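From: Hamish Moffat
To: rusance-users
Date: 6 Aug 2019
Subject: Re: [rusance-users] texture randomization and the bimanual kitchen task

Davina Chisholm wrote:

> We retrained the two-arm policy on the Rusance kitchen set with full
> texture randomization (counter, board, trivet, pan) and got worse
> numbers than with the stock materials. Same network, same demos, same
> seeds. Has anyone else seen this? My reading was that more visual
> variation should never hurt once the policy has enough data, and we
> gave it 3000 episodes.
>
> Second question. Is the hand-assignment label in the demo files used
> anywhere in training, or is it only there for the viewer?

Second question first. The label is read by the Strachan loader and dropped before batching unless you set keep_assign in the config. So by default it is only there for the viewer. If you turn it on, it comes in as one extra input per arm, and you will need to retrain from scratch because the input width changes.

On the randomization, yes, we see the same thing, and I think I can say where it comes from. We ran the following in February and repeated it last month after the contact fix went in.

Setup: 2000 demos, replayed and re-rendered under each material condition, so the joint trajectories are identical and only the pixels differ. Three conditions: (a) stock materials, (b) randomized counter only, (c) everything randomized, including the food. Evaluation is 100 rollouts per condition with object poses drawn from the same list. The evaluation scenes always use stock materials.

(b) beat (a) by a small margin on all seeds. (c) was below (a) on all seeds. Nearly all of the loss in (c) is in the first stage of the task, where the policy has to commit each arm to an object. Once a grasp is made, the three conditions are hard to tell apart.

What I believe is going on is that color is doing a lot of the work in the first stage. At the resolution the encoder gets, the carrot and the lemon are small, and their shapes are not well resolved. Randomize the food and you take away the cue that separates them. The policy then falls back on position, and since the demos are spread unevenly across the counter, position is a poor substitute. I checked this by swapping the two food items in 100 held-out scenes. The (b) policy followed the food to its new place. The (c) policy mostly sent each arm where it would have gone before the swap.

There is a separate effect from occlusion. When a hand is over its target early in the episode, part of the object is gone from the top view, and the remaining patch of color is what the encoder has left. It is easiest to see with the stock materials on the marble counter: 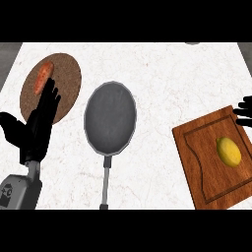
Davina replied off list that her randomization had also covered the food, which she had left out of the first message, and that the gap closed when she went back to fixed food colors. She still sees a small loss from randomizing the trivet and would like to know if the Enow renderer handles the cork differently. I don't know. The bump map on that material is applied after the color pass, so a random texture may come out flatter than the original – someone who works on the renderer should confirm.

For now I would suggest the following settings:

randomize_counter: true
randomize_props: true
randomize_food: false
keep_assign: false

If you need food variation, jitter the hue within a narrow band per class and leave the texture alone. We have 2 runs going with that on the Vulletti cluster and I will post the curves when they finish. The swap test script is in tools/ on the dev branch. It expects the old pose list format, so convert first.

Hamish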